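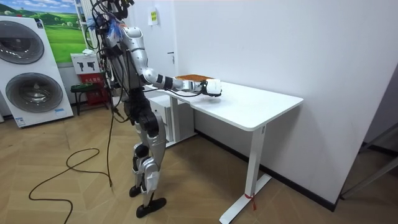 Etinel offers the Nistix retrofit service for laboratories and small companies that already own a humanoid robot and want it to do useful work at a table. We do not sell the robot itself. We bring the hands, the cabling, the control software and the training of your staff, and we stay until your people can run the tasks without us. In our demonstration room the robot works at a white standing desk, with the white Nistix gripper held just over the desktop, and the black cable to the gripper runs along the underside of the arm. Customers often ask if the cable can go inside the arm. On most robots it can, but we prefer it outside for the first months, so that it can be changed in a few minutes.

This gallery page belongs to the tabletop package, which is the smallest of our three packages. Ye-rin Ham prepared it together with our customer Mayrhofer, who tested the package before it was open for orders. The notes below answer the questions which we receive most by e-mail.

The workplace
A normal office desk is enough. The tabletop should be flat and should not shake when you lean on it. With a standing desk, please choose one height and keep it, or the robot must be calibrated again each time. Light walls are welcome, and the floor can be parquet, tile or concrete. Carpet is possible only after a visit from us.

The gripper
It opens and closes in parallel and takes objects up to 8 centimeters wide. The finger pads are a wearing part. We recommend changing them after 3000 grips, or earlier if you handle rough material. One set of spare pads comes in the box.

The software
Tasks are taught by guiding the arm with your hand and saving the positions. The package has room for 50 saved tasks, and you can export them to a file. Ottilie Aigner wrote the manual — it is short, and it starts with the emergency stop.

Training
We need about 8 hours with your staff, and it is better to divide them over two visits. Please send the same persons both times.

What is not included
The desk, the robot and the transport of the robot. Walking tasks are also not part of this package. For them please look at the Hunirley page, where the floor requirements are different and the price is made individually.

Orders for the tabletop package are open from 27th January. Delivery is normally in the order of payment, and the first free places for installation are now in June. If you write to us, please tell us the model of your robot and send the measurements of your desk.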